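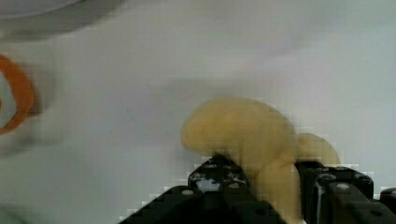

Tuva Engström insiste en que lo blando aguanta mejor que lo duro y que por eso la comida de tela debería ser la base del lote. Lo dijo el martes al entrar y lo repitió antes de quitarse el abrigo. Lo apunto porque fue la primera discusión del día y porque sigo sin creérmelo. Aguantar, ¿qué? Un golpe contra el suelo, sí, claro. Una tarde con salsa de verdad en los dedos, ya veremos.

Cuaderno del taller, martes, agosto. Mesa blanca grande. Tema: cocina de juego, segunda selección. Qué se queda, qué sale y cómo se guarda.

Punto de partida. El catálogo de Dromia trae 134 referencias de comida de juego y el folleto dice que cualquiera de ellas «invita a cocinar». No sé qué significa eso. Un taco de madera también invita a cocinar si tienes cuatro años y un cazo. Lo que quiero saber es más modesto: si la pieza se reconoce desde el otro lado de la mesa, si cabe en los recipientes que ya tenemos y si se puede limpiar sin montar una expedición. Las fichas de Dromia no contestan a ninguna de las tres cosas. Traen, eso sí, muchas fotos con luz de mañana.

La pieza amarilla. En la lista figura como plátano, ficha 456. Yo la habría archivado como plátano con reservas. Cuando se arruga por el medio pierde la curva y le salen bultos por donde no debe, y entonces lo mismo puede ser un plátano que un muñeco sin cara. El color tampoco ayuda mucho, un amarillo mantequilla apagado, mate. Para un adulto da igual. Para lo que queremos hacer (poner nombres, emparejar, recoger por familias) no da tan igual. Pregunté en voz alta si alguien lo reconocería fuera de contexto, encima de un cojín, por ejemplo, y la respuesta fue que nadie va a ponerlo encima de un cojín. No me parece un argumento.

A favor: no rueda, no suena al caer, se deja coger por cualquier lado. Esto último es una ventaja y lo admito. Las cosas que solo se pueden agarrar de una manera acaban en el fondo de la caja.

En contra: los pliegues. Ahí se mete todo. La etiqueta de cuidados recomienda limpiar con paño húmedo, y yo ya he limpiado con paño húmedo bastantes cosas en esta vida como para saber que el paño pasa por encima del pliegue y la migaja se queda dentro tan tranquila. Pendiente: lavar una pieza de tela entera, a mano, y ver cuánto tarda en secarse por dentro. No me fío de que por fuera parezca seca.

Montaje de la mesa. Sin orden previo, a propósito. La idea era dejar las cosas como quedan a media partida y decidir desde ahí, en vez de ponerlas en fila como en el catálogo, donde todo parece necesario.
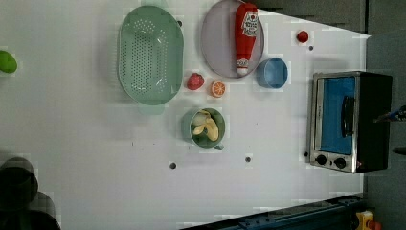

Holger Kristiansen preguntó para qué queremos un escurridor si en la mesa no hay nada que escurrir. Buena pregunta, hecha con bastante mala idea. Respondí que un escurridor de juego no escurre, transporta. Se quedó pensando y dijo que entonces bastaba un cuenco grande. Y ahí le tuve que dar parte de la razón, cosa que no me gusta hacer antes de comer.

Repaso lo que hay y lo que pienso de cada cosa.

Escurridor verde pálido, ovalado. Ocupa demasiado. Vacío es el objeto más grande de los que se mueven por la mesa y obliga a empujar lo demás. Por otra parte, los agujeritos gustan, siempre gustan, y el asa corta permite colgarlo si algún día ponemos los ganchos. Llevamos desde primavera con los ganchos. Se queda, de momento, con la condición de que sirva también de bandeja de recogida para la fruta. Si no se usa para eso, fuera.

Plato redondo, gris tirando a lavanda. Sin quejas. Tiene un borde bajo que sujeta un poco. No es gran cosa como borde, pero un plato completamente plano sería peor. La botella de kétchup encima del plato es otra historia: tumbada lo ocupa de lado a lado y el plato deja de ser plato y pasa a ser soporte de botella. Holger opina que el kétchup da realismo. A mí me parece que lo que da es trabajo. Por lo que he visto otras veces, quien coge una botella así la aprieta, y si no sale nada busca la manera de que salga. Propongo sacarla del lote y dejarla en el armario, donde puede ser todo lo realista que quiera. Votación aplazada por falta de ganas.

Cuenco azul claro, pequeño. Demasiado pequeño para casi todo. Le va bien al tomate cherry, el rojo redondito, que por ahora anda suelto en una esquina y que va a ser lo primero que se pierda. Apuesto algo. No tengo pruebas, tengo años de mirar debajo de los muebles. Si el tomate se queda, que viva en el cuenco azul y que se guarde con él.

Fresa y rodaja de naranja. De acuerdo con las dos y no me extiendo. La fresa tiene la superficie rugosa y se distingue enseguida. La naranja, cortada, enseña los gajos, y eso me parece más útil que una bola naranja de la que habría que fiarse. Una duda: la rodaja es una rodaja, pero la fresa es una fresa entera. ¿Mezclamos enteras y cortadas? Tuva dice que en una cocina de verdad también se mezclan. En una cocina de verdad también hay un cajón que no cierra y no por eso lo vamos a reproducir.

Taza verde con el plátano dentro. Aquí perdí yo. Había escrito en el plan que el plátano no cabía en ningún recipiente pequeño y que eso bastaba para descartarlo. Pues en la taza está, enroscado y llenando casi toda la boca. Tuva no dijo nada, lo cual fue peor. Dejo constancia de que caber no es lo mismo que estar guardado: así la taza ya no sirve para nada más, y quien quiera servir el café tendrá que desalojar primero la fruta. Pero tachado queda el «no cabe».

Horno tostador. Marco de acero cepillado, cuerpo negro, puerta de cristal con el tirador largo en vertical. Es lo que más espacio se lleva en el lado derecho y lo que menos he conseguido que discutamos en serio. A Holger le parece el centro de la cocina. Yo veo un mueble. Todo lo que se mete dentro desaparece de la mesa y de la memoria, y luego a la hora de recoger faltan piezas. Norma provisional, escrita en la tapa de la caja: se recoge empezando por el horno. Me gustaría verla cumplida una vez antes de llamarla norma.

Sobre el sistema de guardado. Warance (así llamamos desde junio al plan de cajas, y sigo sin recordar quién eligió el nombre) prevé una caja por familia: fruta, vajilla, salsas y varios. La caja de varios me preocupa. Todas las cajas de varios que he conocido empiezan con un par de cosas y terminan siendo la caja principal. Propuse eliminarla y obligarnos a decidir. Holger preguntó dónde iría entonces la botella. Al armario, ya lo he dicho.

Hicimos una prueba de recogida con las cajas abiertas en el suelo: 17 minutos, incluyendo una discusión sobre si la taza es vajilla cuando lleva fruta dentro. No lo considero un dato. Éramos adultos, sabíamos dónde iba cada cosa y aun así tardamos eso. Si alguien quiere citar la cifra en la memoria de Warance, que cite también la discusión.

Las bolsas de malla de Fagerlund llegaron por la tarde. El cordón me parece corto y el cierre, optimista. Tuva metió una bolsa de fruta en la caja y la sacó tirando de la malla, y dice que perfecto. Una vez. Quiero ver la malla después de un mes de tirones.

El jabón de Esance, sin abrir todavía. En el envase pone que vale para todas las superficies. No conozco ningún producto que valga para todas las superficies, conozco varios que lo ponen en el envase. Probar antes en una esquina de la mesa y en una pieza que no nos importe demasiado. Candidato: el kétchup.

Pendiente:

Lavar y secar una pieza de tela, abrir los pliegues y mirar.
Decidir lo de enteras o cortadas. Yo mantengo mi duda.
Ganchos.
Preguntar a Dromia si la ficha 456 viene en un amarillo más vivo. Dirán que sí y mandarán el mismo.
Dos etiquetas nuevas para las cajas, con letra que se lea desde arriba. Las de ahora solo se leen agachado.
Tuva se lleva el borrador de la lista. Holger, las cajas vacías.

Añadido a las siete y media, ya recogiendo: el tomate no está en el cuenco azul. He mirado en el horno.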